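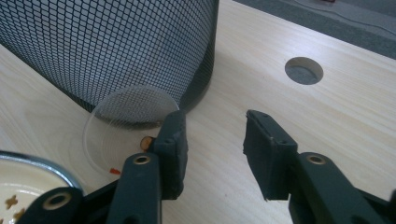
Mesh wastebasket with a clear plastic disc leaning on it.

Getting ready for the overnight coach: tips that hold up, and some that don't
Enda Hennessy

The Prulier to Lodhi run is 537 kilometres and I've done it more often than I'd like, usually in a seat that doesn't recline. In that time I've been sent a great deal of advice about what to do at home beforehand. Most of it comes from people who fly.

Sandwiches in the freezer
The claim is that you freeze the sandwiches the night before and they thaw in time for tea. Bread, butter and cheese will do it. Tomato goes to slush, lettuce goes black, and boiled egg turns to something like rubber bands. If you want salad, carry it in its own tub. A frozen sandwich also sweats inside cling wrap, so use baking paper and put a paper bag over that.

The frozen water bottle
This one I'll defend, up to a point. A bottle frozen three-quarters full keeps a small esky bag cool until the first servo stop. After that you are carrying cold water, and I wouldn't trust chicken to it. Kausar Rind wrote in to say she gets right through to breakfast on one bottle. She didn't say what month that was, and I have my doubts about it in February.

Rolling clothes
I rolled, I folded, I rolled again. Same bag, same zip, same amount of swearing. Rolling does make it easier to find a jumper at 3 am without turning the light on, and that's enough reason for me. The vacuum bags are worse. They go flat at home with the vacuum cleaner and then you have no vacuum cleaner at the other end.

Luggage locks
Billar sells a combination lock that's meant to be beyond the ordinary thief. Perhaps it is. The zip it goes through can be opened with a biro, and no lock will fix that. What has worked for me is duller:

Keep medicine, keys, cards and phone in a bag that stays on your lap or between your feet.
Tie a strip of loud fabric to the handle of the big bag so another passenger doesn't walk off with it at a dark stop.
Write your phone number on a card inside the bag as well as on the tag outside. Tags tear off in the hold.
Don't put your street address on the outside one.

Gion Imhof swears by a sticker that says FRAGILE.

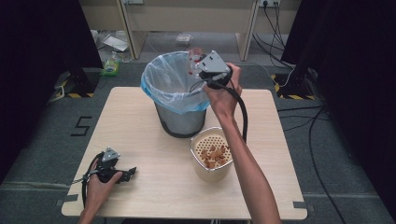
I tried his sticker for a whole year and my bag came out from under the others every time, so draw your own conclusions. If something really is breakable, wrap it in a towel in the middle of the bag and leave the sticker at the shop.

Getting coach smell out of a bag
Diesel and old carpet, mostly. Bicarb is the answer you'll get everywhere, and it's half right. Shake 100 grams into the empty bag, leave it zipped overnight, then vacuum the seams properly, or you'll have white cuffs for a month. Coffee grounds gave me a bag that smelt of diesel and coffee. Vinegar spray needs a full day on the line afterwards. Sunshine on its own did nearly as well as any of them and cost nothing.

The neck pillow
Parveen Hashmi makes hers from an old jumper sleeve stuffed with socks, tied at both ends with string. I expected to hate it. It's firmer than the shop ones, it washes, and you can wear the socks. Don't fill one with rice or wheat as some sites suggest. It's heavy and it creaks in your ear all night.
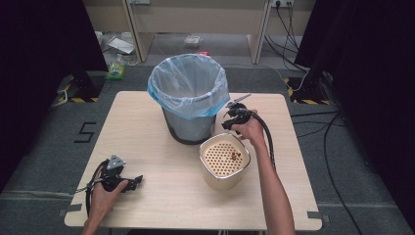 Last changed: November, 5.15 pm (luggage locks rewritten, ginger added)

Travel sickness
Ginger biscuits are pleasant. I can't say more for them than that. A seat near the front over flat road beats anything in my pantry, and if you're properly crook on buses, ask a pharmacist before the trip instead of a tips page. Eat something plain 2 hours before you leave.

Leaving the house
Switch off the hot water if you're away more than a few nights. Empty the kitchen bin even for one. The old trick of leaving the radio on to put off burglars has never persuaded me, and Erdal Değirmenci did it for five days and came home to a note from next door about the volume. A timer on a lamp is cheaper and quieter – set it to match when you'd normally be up. 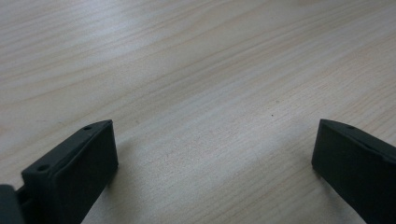 Light wooden tabletop with a fine diagonal grain.

Tickets
Print it. I know it's on the phone. Zurport drivers will look at a phone, but yours will be flat, and the charging socket at your seat will be the one that doesn't work. Fold the paper once and keep it in the lap bag with the keys.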